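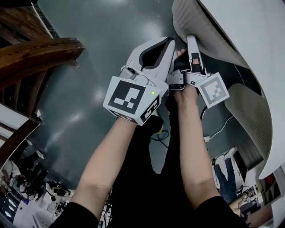 The floor with its cables, 20th February.

I have wanted to write about cables since November, when we moved to the new room in Koveck. The floor there is dark grey with a little green in it, and very shiny. When the ceiling lights are on, you see them again under your feet as white stripes. I like this floor very much, but it shows everything. One thin white cable looks like a crack from the other side of the room.

The black ones are a different problem. They do not shine out so strongly, but they like to lie together, and after one afternoon they are a knot. I used to pull at the knot. Now I look first for a plug and push it back through the loops, slowly, and usually the knot opens by itself.

Last week I decided to put all my cables in order. I had 63 in the boxes, which is a little embarrassing to write. For 4 of them I could not find any device at all. I bought a pack of 100 fabric ties from Koller, and I wind each cable loosely, as my father did with the garden hose, never around the elbow. The long ones hang on hooks and the short ones go in a drawer by color.

What I still do not have is a good solution for cables that must stay on the floor. Tape leaves glue on this surface, I tried it in a corner. The shop in Lorkemis has flat rubber covers, but only in yellow. If you know a dark one that does not slide, please write it in the comments.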